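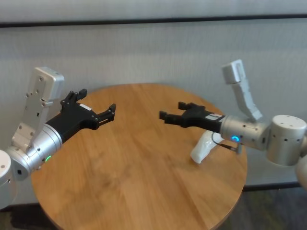
Search questions, topics, members

Removing old wax from a wood dining table before oiling it

Reading time: 4 min

Asked by pellik_road, 4 June 2026

I bought a round wood dining table from an estate sale in Mustdale. The seller said it had been waxed every November for as long as she could remember, with whatever paste wax was on the shelf that year. The top feels slightly tacky in warm weather, and if I drag a fingernail across it I get a gray curl of wax. Mugs leave dull rings that buff out for a day and then come back.

I would like to get all the wax off and switch to a hardening oil, because we eat at it three times a day and have two small kids. I don't know what is under the wax. I tried dish soap and warm water on the underside of one leaf and it did nothing except raise the grain a little.

Questions:

What do I use to take the wax off without stripping whatever finish is below it?
How do I know when it is all gone?
Do I need to sand before oiling, and how fine?

I have a random orbit sander and a small garage with a door that opens. No spray equipment.

3 answers

Answer from Augustina Nyarko

Use mineral spirits. It dissolves paste wax and it won't hurt cured varnish, lacquer, shellac or oil. Avoid lacquer thinner and acetone, which will take the finish along with the wax.

Do it with the garage door open. Wet a section the size of a dinner plate, let it sit for a minute, then scrub lightly along the grain with a gray nonwoven pad. Wipe with a clean cotton rag before it dries. If you let it dry, the wax just settles back down where it was. Change rags often. With that many years of wax you should expect to go over the whole top three or four times, and the rim will take longer than the flat part because polish collects there.

To check whether it's gone, put a few drops of water on the surface after the spirits have evaporated. This only tells you something if there's no film finish underneath, since water beads on varnish too. A better check is a white rag damp with fresh mineral spirits. When it comes up clean and doesn't feel greasy, you're done.

Then find out what is below. In a hidden spot, dab denatured alcohol. If it goes sticky within a minute, that's shellac. If nothing happens, try lacquer thinner in a different hidden spot. Softening means lacquer, and no change or some wrinkling usually means varnish or poly. If there is a film, oil will sit on top of it and stay gummy, so you have two choices: remove the film and oil bare wood, or leave the film alone and skip the oil. For a family table with a sound film finish I would leave it.

If you do go down to bare wood, sand to 150 and stop there unless the can says otherwise. Vacuum, wipe, then thin coats of oil. Wipe off all the excess.

Lay used rags out flat, outdoors, one layer thick, until they are stiff. Oil rags in a pile can catch fire by themselves. I keep a metal bucket of water by the bench and drop them in that until I have time to spread them.

Answer from millet_and_sons

I always go up to 2000 on mine and it comes out like glass. Also you can use a hair dryer to soften the wax and scrape it with an old plastic card, which saves on solvent. Did this on my sideboard. Don't know what was under it, I just put more wax on after.

Comment from pellik_road: The hair dryer trick worked for the thick stuff in the groove near the rim, thanks. Going to stay away from 2000 – the can I bought says anything finer than 150 stops the oil soaking in.

Answer from Dinport Dave

Check whether it's veneer before you put a sander anywhere near it. Look at the edge of a leaf where it meets the other half. If the grain lines on top carry on down through the edge, it's solid. If there's a thin layer with something different below it, it's veneer and you can go through it in seconds with a random orbit. I did exactly that to a table 12 years ago and it's now a workbench.

Oil smell hung around for 17 days in my dining room, so plan where you're going to eat.

Comment from pellik_road: Checked the leaf, it's solid. Alcohol made it sticky, so shellac. Still deciding whether to strip it or live with it.

Comment from Augustina Nyarko: Shellac comes off easily with alcohol and a pad if you decide to. It's also the reason for at least some of your rings. Hot mugs and shellac don't get along.

Contact us | Copyright 2026 | Back to top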